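4.2 Tabletop Rearrangement from Overhead Views

The second set of trials tested whether a policy trained on short demonstrations could handle a table with several containers in use at once. All trials were run on the Arrieta workstation, which pairs a single arm with a fixed overhead view of a white tabletop. Items were drawn from the Sturano kitchen set and included a colander, small bowls, a plate, a ketchup bottle, and pieces of toy food. The colander takes up a large part of the workspace and was kept in every layout, as it limits the paths open to the arm.
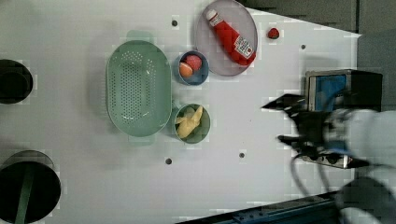 Figure 3. Overhead view of a layout with two occupied bowls. The arm reaches in from the right.

Each layout was used for a block of trials under both policies: the Brorkeck baseline, which predicts one grasp at a time, and our own method, Coseo, which also predicts the state of each container. The container state is coded as empty, occupied, or unknown. The third label was added after early tests in which the arm itself hid part of a bowl and the model was forced to choose between the other two. Labels are updated whenever a new overhead view arrives, and no depth data are used at this stage.

A view was scored as correct only if every container in it received the right label. This is a strict rule. A small bowl close to the colander is a hard case when the two are similar in color, as the rims can be merged into one region during segmentation.

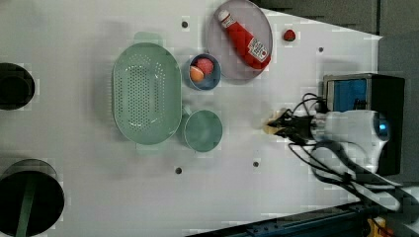 We collected 39 demonstrations for training and held out 60 trials for testing, with the same operator giving all of the demonstrations. Coseo finished more of the held-out trials than the baseline, and the gap was widest in layouts where a bowl changed state partway through the task. The baseline often returned to a bowl it had already cleared – a fault that accounted for roughly half of its failed trials. Results on the plate were close for both policies, and we draw no firm conclusion from them.

Failures under Coseo were mostly late grasps on small items. These are discussed in Section 4.3, together with the effect of gripper speed.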